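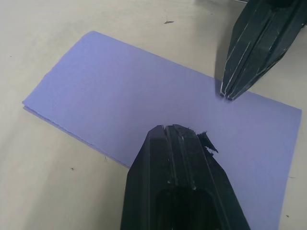
Stenness, 2021-03-12

Clarkier is looking for people to take part in a working group on good practice for robots that handle paper, card and other thin sheets. We want to agree a short set of rules that small workshops can follow without hiring a specialist.

The current draft covers gripper checks, grip force, keeping hands clear of the work area, and what to write down when a job is stopped. Folded sheets have a section of their own – it is the weakest part of the draft and needs the most work. We also need clear wording on when a worn or scuffed finger may stay in use and when it must be changed.

We have 10 places. You should have worked with robot arms for at least a year, as an operator, fitter, trainer or safety adviser. Four places are kept for operators. You do not need a degree, and you do not need to have written a standard before.

Members will join 6 online meetings between now and November, each lasting two hours, and one practical day at our Stenness workshop. Between meetings you will be asked to read and comment on drafts. Please allow 7 hours a month in all.

We pay 40 pounds for each meeting attended, and travel to the practical day at cost. If your employer is paying for your time, tell us and we will leave out the fee.

The finished rules will be free to download. Members will be listed by name unless they ask not to be. Limsakul, our partner in Imville, will try out each draft on its own machines and send its comments to the whole group.

To apply, send us one page on the work you do and the sheet materials you have handled. Please say if you have any link with a gripper maker – this does not rule you out, but it will be recorded. Applications go through the contact form on the Clarkier website, marked "sheet handling group".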